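Final Report - Automation in the Breakfast Kitchen at Lallis
Gisela Paredes, Work and Technology seminar
November 8, 2020

1. What I looked at

Lallis is a staff canteen. Breakfast is the busy part. Since April they have been trying an arm from Clindeda for the toast station and some of the plating. I wanted to know what changes for the people on shift, not so much if the arm is fast.

Method: 2 visits, 7 interviews, the shift logs. Logs list 1195 toast orders for the trial period, 847 marked as done by the arm. The rest by hand. I did not check the logs myself.

2. The station

Setup is a normal home style counter, which suprised me. Clindeda wanted it that way so the staff can step in with no retraining. Steel toaster with two long slots up front, cutting board right behind it, gripper working from above. Cups and canisters are pushed back against the tile, and the rule is they stay there. Move the board a little and the arm has to be set up again - the cooks complained about this more than anything. 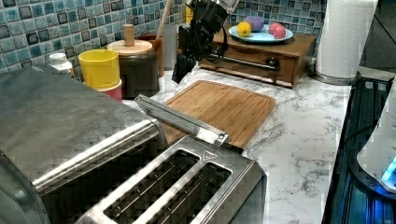
3. What changed for the staff

Less standing at the toaster, everyone agreed. More walking though. Before, one person owned toast for the whole shift. Now the same person does toast checks, coffee and the register, and gets called back when the arm stops. Trilok Kanaujia, morning cook: "I used to be bored. Now I'm interrupted." He would not go back, he said, but wants the extra tasks written into the job description.

Pay is the same. Two people asked for training on restarting the arm, only the shift lead has had it so far.

Also the small talk. Toast used to be where people stood and chatted - several mentioned missing that.

4. Limits

Small sample, one site, mornings only. Barrientos has a similiar station but did not answer my emails in time. Would compare the two if I had another semester.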